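Open day at Horeck: Hường Dương on teaching robots to handle cloth
9 October 2022

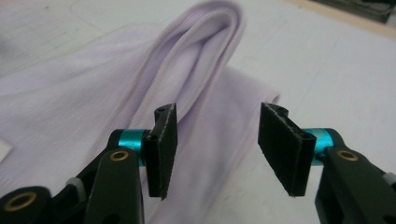 Hường Dương has run the folding bench at Horeck since the workshop opened its second room in Catville. On the open day she was at it from ten in the morning, showing visitors how to pick up a piece of knitwear with a pair of hand-held fingers and then handing the tool over so they could have a go themselves.

"Most people grab too much," she says. "They come in from the top and close on everything. You want one fold, and you want it where the pads can reach it."

The tool is held in the hand and works like the end of a robot arm, with two black fingers that close on each other. A camera rides on it and records what the fingers are doing. The recordings go into a collection called Skuredon, which Horeck uses to train the arm in the next room. Dương and her colleague Ville Nieminen do most of the recording. There are 256 cloth sessions in it so far, and she expects to redo a fair few of the early ones.

"We were too tidy at the start," she says. "Everything laid out flat and square. Then we gave the arm a jumper in a heap and it had no idea. So now I drop things. I pick it up, let it go, and however it lands is what we work with."

Before Horeck she spent 11 years in a commercial laundry, mostly on the finishing side. She says the laundry taught her where cloth wants to bend, and that she had to unlearn the speed. A good presser barely looks at a garment. With the gripper she has to slow down and bring the fingers in at an angle that a machine could copy.

Nieminen came from the other direction. He trained as a fitter and looks after the tools, including the pads, which pick up lint and have to be cleaned between sessions.

"Knits are the worst for it," he says. "You get fluff on the edges and the grip changes. Hường can feel it before I can measure it. She'll just put the thing down on my bench and walk off."

I asked Dương what colour of cloth gives the most trouble. She said pale ones on a white table, where the edges are harder for the camera to find. Nieminen thinks stretch matters more than colour, and they argued over this for a while as a family waited for a turn.

The open day ran in both rooms. At the front, visitors could try the hand-held tool. At the back, the arm was meant to fold tea towels every half hour, although it missed the first slot after lunch when Nieminen had to restart the controller. When it did run, it took 3 tries to get hold of the first corner. A boy near the front asked why it didn't just use two hands, and Nieminen told him they were working on that with Ugwu, the small firm across the road that builds their mounts.

Dương doesn't mind people watching the arm fail. "I'd sooner they saw that than a video we'd picked out," she says. "They've all folded washing. They know when it's gone wrong and they usually know why."

The question she got most often was when she would have a robot doing laundry at home. She doesn't give a year. She says towels will come first and fitted sheets last, and that she would be happy with a machine that could sort a basket and turn sleeves the right way out. Her own washing was still on the line when she left that morning.

Some visitors were more interested in the job itself. One woman who had worked in alterations stayed for most of an hour and wanted to know if Horeck was hiring. Dương took her number. She says the recording work suits people who have handled fabric for a living, and that she has found it easier to teach them the gripper than to teach an engineer about a rib knit.

Horeck plans to open again in January, on a Saturday this time. Dương would like 2 benches by then, so that children can have the lower one. Visitors are welcome to bring a garment of their own to try, clean and without pins.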